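Finally made it to the Graltier open day on Monday, and I'm so glad I did! It's a packing hall out past the Nidness depot, over 200 people came through, and the coffee was free (and good).

My favorite stop was the floor where things get wrapped and boarded up before they ship. Zlata Onyshchenko showed us around and let us pop as much bubble wrap as we wanted.

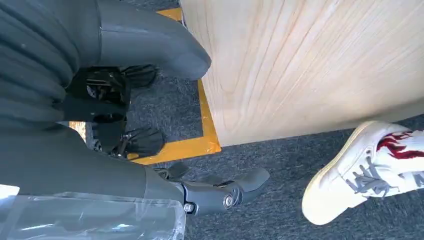 *Pale wood panel, clear plastic wrap and a bit of carpet*

I kept looking at the grain on that panel, all those wavy lines with the darker streaks. I'd hang it on a wall! Zlata says they go through 50 panels in a busy week, and I asked if any offcuts were for sale. They were, six dollars each, so I came home with two under my arm and a very full tote bag.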